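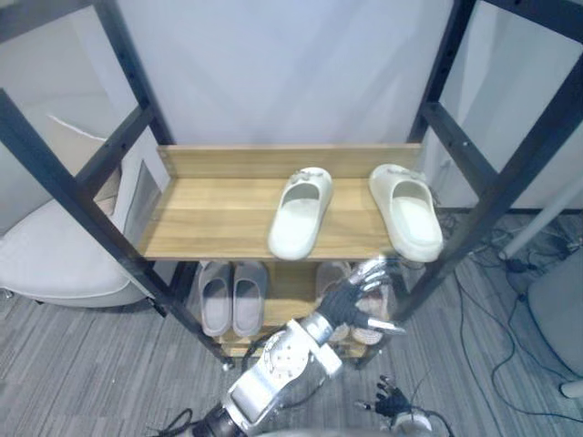
« On m'a vendu du temps libre, j'ai surtout récupéré des réglages »

Accueil > Travail > Entretiens > Services et hôtellerie

Dernière mise à jour : dimanche 9 mars 2025

Hamdia Workneh range des chaussons depuis assez longtemps pour en parler sans sourire. Elle est responsable des vestiaires chez Jesell, une maison de bains et de soins qui prête des chaussons à chaque client et les reprend à la sortie. Depuis janvier, une partie de la remise en rayon est confiée à un robot à deux bras fourni par la société Drernau. Je l'ai rencontrée après son service, avec son collègue Tolera Kahsay, et je venais avec mes doutes. Ils en avaient davantage que moi.

« Le geste, tout le monde croit que c'est rien, commence-t-elle. Vous prenez la paire, vous la posez, les pointes vers le client. Moi, je fais ça en parlant à quelqu'un. Lui, il lui faut l'étagère à la bonne place, les chaussons à la bonne place, et personne dans le passage. »

L'étagère, justement, est devenue un sujet. Un montant déplacé pendant le ménage, et il faut reprendre. « Avant, on passait l'aspirateur et on poussait le meuble, dit Tolera Kahsay. Maintenant on me demande de remettre le meuble à sa marque. C'est une tâche de plus, elle n'est écrite sur aucune fiche de poste. »

Drernau annonce dans sa documentation commerciale 400 paires traitées par jour. Hamdia Workneh hausse les épaules. Chez Jesell, dit-elle, on n'en manipule pas autant, et la question n'a jamais été là. « Le gros du travail, c'est de regarder si le chausson est propre, si la semelle se décolle, si on le garde ou si on le jette. Ça, c'est toujours nous. On lui a donné la partie la plus reposante. »

La remarque revient plusieurs fois dans la conversation. Ranger, c'était aussi le moment où l'on soufflait un peu, entre deux vagues de clients. La direction, elle, y voyait du temps perdu. J'ai posé la question à Wondimu Birhane, qui dirige l'exploitation et qui m'a rappelé le lendemain. Il parle de « repositionner les équipes vers l'accueil ». Aucun poste supprimé, assure-t-il. Et les remplacements ? Un silence, puis : « On regardera au cas par cas. » Un contrat saisonnier de 70 heures n'a pas été renouvelé cet hiver. Il n'y voit pas de rapport.

Hamdia Workneh en voit un. « Ils ne licencient pas, c'est vrai. Ils attendent que les gens partent. »

Je lui demande si elle est contre la machine. Elle réfléchit. Les étagères basses lui font mal au dos, elle le dit volontiers, et si un bras peut aller jusqu'en bas à sa place, elle prend. « Mais alors qu'on me demande ce qui me fait mal. Personne n'est venu demander. On nous a montré une vidéo et on a signé une feuille de présence. » Tolera Kahsay, lui, aurait préféré un meuble plus haut. « Ça coûte moins cher et ça ne tombe pas en panne le samedi. »

Reste ce qu'ils ont appris malgré eux : relancer le programme, dégager le sol, téléphoner à l'assistance. Ces compétences ne figurent pas sur leur bulletin de paie. Wondimu Birhane promet d'en parler aux prochaines négociations — la date n'est pas fixée. En attendant, Hamdia Workneh continue de passer derrière le robot. « Je redresse une paire, et après je ne sais plus si j'ai bien fait ou si je lui ai compliqué la vie. »

Commentaires (3)

Zewditu W.
Même chose à la blanchisserie où je travaille, sauf que chez nous c'est le pliage. Trois mois plus tard on plie toujours, et en plus on surveille.

Kwadwo Agbeko
Un peu à charge, cet article. Pour les étagères du bas, demandez à quelqu'un qui a une hernie ce qu'il en pense.

lecteur1844
Et le prix de la location ? Vous ne le donnez pas. C'est pourtant la première chose que j'aurais demandée.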